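Cleaning a Student Rental Kitchen Before You Hand Back the Keys

The spring term ends, the campus empties out, and a security deposit the size of a used motorcycle hangs on whether you can get seven months of ramen off a stovetop. I managed rentals near a small college for 10 years. I have seen what a degree in chemical engineering does for a person's oven, and the answer is very little.

Start with the oven, since it takes the longest and you will want to quit. Take the racks out and lay them in the bathtub on an old towel. Hot water, a good squirt of dish soap, overnight. Warn your roommates. Spread a paste of baking soda and water on the oven floor, keep it off the heating elements, and go to bed. In the morning wipe it out with a damp rag, then do it again, because you were stingy with the paste.

The refrigerator comes next. Whatever is in the back left corner was once food and has since declared a major. Throw out the container too. Wash the shelves in the sink, but let glass ones warm up first or they may crack, and a replacement shelf costs more than your sociology textbook will fetch at buyback. 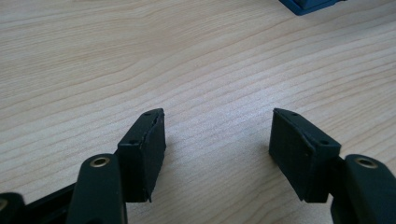 Then there are the drawers. Pull each one all the way out and look behind it. I have found bus passes, a retainer, and most of a term paper on the Hanseatic League (B minus, and I thought that was generous). Vacuum the crumbs before you wipe, or you'll be making paste again, this time by accident.

Ring marks on wood get treated gently. Rub a dab of plain white toothpaste along the grain with a soft cloth, wipe, dry, and try a hidden spot first. Eduard Oravec, who had the upstairs unit for three years of a two-year program, used steel wool. His deposit went toward my new table.

For the sink drain, half a cup of baking soda, a cup of vinegar, ten minutes, then hot tap water. It won't clear a real clog. For that you want a plunger and some humility.

Last, the floor, working backward toward the door. Every August somebody mops himself into the corner by the stove.

Comments or corrections to Banafsheh Ghasemi, Stistora Rentals | Last updated 10 Oct 2002 | Back to top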